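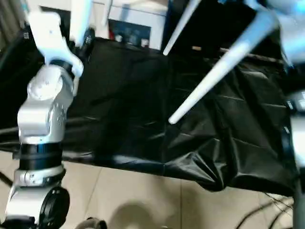

Figure 2. Slender white rods with rounded tips, resembling furniture legs, above a black fabric surface. The longest rod is tapered.

Print this article | E-mail this article

2. Legs, Tips and the Cloth Underneath

2.1 Why the tip deserves a section of its own

Most writing on light household furniture starts with the top: the seat, the shelf, the tray, the part people put things on. We want to start at the other end. A tapered leg meets the world through a very small patch at its tip, and nearly everything that interests us in this paper (wobble, dents, dragging, the little skid when a side table gets nudged by a knee) begins in that patch. It is a wonderful thing to study. The parts are cheap, the effects are easy to see, and anyone who has put a table together on a bedspread already has an opinion.

A long taper of the sort in Figure 2 does two jobs together. It keeps the piece looking light, and it moves the point of contact away from the thick end where the leg is fixed. The rounding at the tip then decides how the leg behaves when it comes down at a slant. A square-cut tip touches a flat surface on one edge first and tends to bite. A rounded tip touches at one spot and rolls a little as the piece is brought upright. On bare boards the difference is mostly one of noise. On cloth it changes almost everything, and cloth is where a surprising share of light furniture gets handled while it is being put together, turned over or stored.

2.2 Cloth as a working surface

We visited over 50 homes in and near Trermont and asked people to show us where they would put together a small table or stool. We had expected the kitchen floor. Instead, 55 percent chose a place that was covered with some kind of fabric: a rug, a folded blanket, a sofa, a bed, a tablecloth left on for the purpose. When we asked why, the answers were about protecting things. Some people wanted to protect the floor from the legs. Others wanted to protect the legs from the floor, and these were very often people who owned white furniture, where a scuff shows from across the room.

Dark cloth came up again and again in these talks, and we have grown fond of it ourselves. Pale parts stand out well against it. A white cap or a dropped dowel can be found right away, and the outline of a leg is easy to judge by eye, which helps when two legs look alike but have different tapers. The drawback is lint. Dark cloth gives up its fibers to anything slightly tacky, and it shows every bit of sawdust that falls out of a predrilled hole. Several people shook their blanket out at the door before they brought us back to the table, a habit we have since picked up.

Cloth also hides the true floor. A stool that stands firm on a thick rug may rock on tile, and the reverse happens too. We therefore asked people to do any final leveling on the surface where the piece was going to live. This sounds obvious on paper, yet the printed instructions we collected hardly ever mention it.

2.3 The pieces

The main piece in our own trials was the Drostberg, a light side table with long tapered legs. We chose it for its plainness. The legs go on without special tools, the top can be left off, and the tips are easy to reach for measuring. We compared it with an older pattern, the Stistden stool, whose legs are shorter, thicker and cut square at the bottom. The two make a lovely pair for this kind of work. They are close in weight, but they feel like different animals in the hand: the Drostberg swings, and the Stistden sits where it is put.

We used three kinds of cloth. The first was a flat black cotton with no nap, the second a brushed blanket fabric, and the third a looped rug with a rubber back. Each was laid over the same bench and smoothed by hand. We did not pull the cloth tight or tape it at the corners, for we wanted it to wrinkle as it would at home.

2.4 Setting down at a slant

In daily life a light table is rarely lowered straight. It is held by the top or by one leg, tipped to clear a chair arm, and brought down so that one tip lands first. The others follow in a loose order that depends on how the person is holding it. We call this first landing the lead contact. Across all sessions we logged 2907 lead contacts, noting for each one the cloth, the piece, and what happened to the fabric below the tip.

Three outcomes were common enough to name. In a clean landing the tip comes down and stays, and the cloth dimples under it without moving sideways. In a creeping landing the tip slides and carries a small fold of cloth ahead of it. In a catching landing the tip stops dead against a fold or a loop and the rest of the piece pivots around it, sometimes with enough swing to make the person let go.

Rounded tips gave mostly clean landings on the flat cotton, and we were delighted by how steady this was from one person to the next. They crept more on the brushed blanket. On the looped rug they hardly ever caught. Square-cut tips were the mirror image in some ways: good on the blanket, where the edge dug in and held, and poor on the loops, where the same edge hooked.

The slant itself mattered less than we had guessed. People correct for it without thinking. As soon as the lead tip touches, the wrist slows down, the piece is eased upright, and the other tips find the cloth. What did matter was length. A longer leg puts the hand farther from the point of contact, so a small turn of the wrist becomes a wide sweep at the tip. Long white legs over a dark cloth make this sweep very easy to see, and after an afternoon of watching them we could often call a creep before it happened.

2.5 Marks left behind

We looked at two sorts of mark: dents in the cloth and rubs on the leg. Dents from rounded tips were small, bowl-shaped and soft at the rim. On the flat cotton they could be brushed away by hand. On the blanket they stayed until the nap was lifted with a damp sponge. Dents from square-cut tips had a firm edge on one side, and on the rug they sometimes left a loop standing proud of its neighbors.

Rubs on the leg were harder to judge. A matte white finish hides fine scratches very well but holds on to gray smudges, and these collect a short way above the tip, where the leg brushes the cloth during a creeping landing. Warm water and a soft rag took off nearly all of them. We would love to see a maker try a slightly different sheen on the last stretch of the taper, where cleaning happens most.

2.6 What we suggest for home use

For anyone putting together a light piece with rounded tips, a flat, closely woven cloth is a fine choice. Smooth it with your palm before you start. Lower one tip first, on purpose, and let the others come to it. Keep the hand low on the piece if the legs are long. With square-cut tips, use a blanket and stay away from loops.

The Samarakoon leveling sheet, a plain card with ruled lines that we adapted for these sessions, also works well as a last check. Slide it under each tip in turn once the table is standing where it will be used. If it passes freely under one tip and not the others, that leg wants adjusting. We return to the sheet in the next section, along with the results for caps and felt pads.

READER COMMENTS

The part about the gray smudges above the tip is so true. I have white bar stools and always wondered why the very bottom stayed clean while the bit above it got grubby.

Did you try felt pads on the looped rug? Mine catch worse with the pads on than without.

Reply: We did, and the results are in the next section. Yours match ours, especially with pads wider than the tip.

I use an old black bedsheet for this. You find the screws much faster, but wash it first or you will be picking fluff off the legs all evening.

Could you post the ruled card somewhere to print? I have a plant stand that has rocked since August.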